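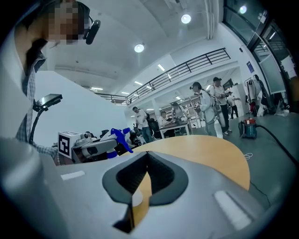
Headset on, table in view.

Clideck — session logs and rules text for a two-player tabletop game
README, last touched 13 April 2020

What's in here

Rules text, card list and play logs for Clideck, the pocket roleplaying game we've been running since January. One player is the Warden, the other is the Traveler. No game master. Cards do most of the work a GM would do, dice do the rest.

Written up fast so people can start using the files. Will tidy later.

Files

rules.txt — full rules, current version
cards.csv — one row per card, 300 rows
logs/ — play logs, one text file per session, 29 sessions
maps/ — hand drawn, scanned, some crooked
old/ — rules before the rewrite. Don't mix these with the current ones

Columns in cards.csv

id — number, never reused even if a card gets cut
title — what's printed on the card
suit — Road, Debt, Weather, Kin or Teeth
cost — 0 to 5
text — rules text, may contain commas so it's quoted
flavor — often blank
status — live, cut or maybe

"Maybe" cards are legal if both players say so before the deal. Otherwise leave them in the box.

How a log is written

Top line is session number, then setting, then who played Warden. After that one line per turn: card id, die result, what got said. Quotes are close to word for word but typed by hand during play, so expect holes. Where somebody talked over somebody else there's just a [..].

Two settings so far. Plenen is the river town, most of the early logs. Jendgate is the toll fortress up the pass, meaner, shorter games. Sandhu shows up in both, he's the ferryman NPC and he gets his own card (id 112). If he dies in one setting he's still alive in the other. Yes we know.

Running a session

1. Shuffle live cards only. Deal five each, face down.
2. Warden picks the setting and reads the opening line off the map sheet. Traveler asks one question, Warden has to answer it truthfully.
3. Take turns. Play a card, roll, say what happens. On a tie the Traveler talks first.

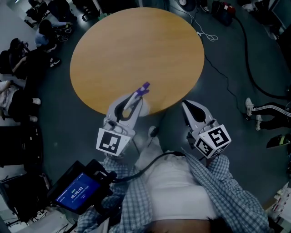 4. When a Debt card comes up a second time, stop and settle it before going on. Logs 4 thru 9 skipped this step, we hadn't written it yet.
5. Game ends when either hand is empty. Roughly an hour, Jendgate less.

Known problems

- Logs 11 and 12 use old card ids. Mapping is in old/ids.txt
- Weather suit is too strong. Teeth is too weak, nobody buys it at cost 4
- card 207 says "discard you hand", should be "your". Left it, ids and text are frozen for this version
- Session 18 ends mid turn. File is complete, the game isnt
- The Jendgate map has the north gate on the south side

Using it

Play it, hack it, reprint it for your own table. Don't sell the card text. If you count things in the logs (which cards win, how often Travelers lie) please send me what you get, I never got to it.

Credit line: Clideck rules and logs, Gráinne Egan and players.

Changes

- split maps out of the logs folder
- added status column
- rewrote Kin suit from scratch, it was all cousins

To do

- third setting
- solo rules, maybe
- proper scan of the Plenen map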